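How to Lay Out a Gallery Wall Without Ruining the Wall

Posted 11 Jul 2023 in Walls & Floors

Every gallery wall you have admired in somebody's hallway is covering up at least one hole that was a mistake. Mine covers several. The first one I hung, in the old apartment on Pralleck, had 19 frames and so many stray holes behind them that when I moved out I considered leaving the pictures as a gift to the landlord.

The method below is slower than holding a frame up and squinting. It takes an evening and uses up a fair amount of paper. In exchange you get to change your mind while changing your mind is still free.

What you'll need

Kraft paper or flattened cardboard boxes
Painter's tape
A tape measure
A pencil, and another for when you lose it
A level, the longer the better
Scissors or a utility knife
Hammer, picture hooks, and whatever anchors your wall calls for

Step 1. Pick the frames first

Put everything you might want to hang on the floor. Take out the ones you only own because they came with the frame. Take out anything you'd have to explain to a visitor. What's left is probably still too many, but you can keep going.

Mixed frames are fine. Matching frames are fine too, and easier, and nobody will give you a medal for choosing the harder one. If you mix, repeat each color or finish at least once so the odd one looks invited.

Step 2. Measure the wall

Measure the width and height of the space you plan to fill, then leave a margin. Over a sofa, the whole group should be narrower than the sofa. Two-thirds of the width is the usual advice and I have never improved on it. Leave enough room above the back cushions that a tall guest can lean back without tilting your grandmother.

Write the numbers down. You'll be tempted to remember them.

Step 3. Cut the templates

Trace each frame onto the paper or cardboard and cut it out. Write on each piece what it stands for ("beach, big," "dog, small"), and draw an arrow pointing up. The arrow feels silly until you have a nearly square frame and a nail in the wrong end of it.

Now turn each frame over. Pull the hanging wire up tight in the middle, as it will be when it's on the hook, and measure from there to the top of the frame. Mark the same distance on the template. That mark is where the hook will bear the weight, and it's the only mark that matters. If the frame has two hangers, mark both and accept that this one will take twice as long.

Step 4. Lay it out on the floor

Tape off a rectangle the size of your wall space and arrange the templates inside it. Start with the largest piece, a little off center, and work outward. Two inches between frames looks deliberate. Five looks like they had an argument.

It helps to have a couple of lines running through the whole arrangement. I put down one strip of tape going up and another going across, and let the big pieces line up along them. The small ones can wander.
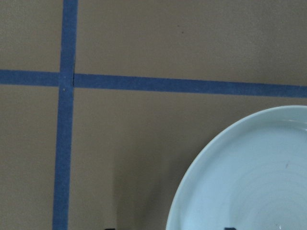 Once you like it, walk away and make dinner. If you still like it afterward, take a picture with your phone. If you don't, move the one piece that bothers you and try not to touch the rest. I lost most of an evening in June to swapping the same two frames back and forth, and they ended up where they started.

Step 5. Move the templates to the wall

Find the center of your space and mark it lightly. For a bare wall, the middle of the whole group should land near eye level, say 57 inches from the floor. Tape up the biggest template first and check it with the level. Then add the others, working from your phone picture.

Leave the paper up overnight. You'll see it from the kitchen and from the stairs, in bad light, with your shoes on. Problems show up that way.

Step 6. Hang

Check what kind of wall you have and what the frames weigh, and buy hooks rated for more than that. Tap the nail straight through the mark on the template, tear the paper away, and slide the hook on if your kind allows it. Otherwise, poke the mark through with a pencil, take the paper down, and nail to the dot.

Don't nail directly above or below a switch or an outlet. There are wires in there, and they were there first.

Hang the pictures, straighten them, and put a small felt pad on each lower corner. Pads keep the frames from creeping sideways every time someone shuts the front door.

Peel the tape off slowly, at an angle. Any pencil marks that show will come off with a clean white eraser, unless your paint is very flat, in which case rub gently and own a small jar of touch-up.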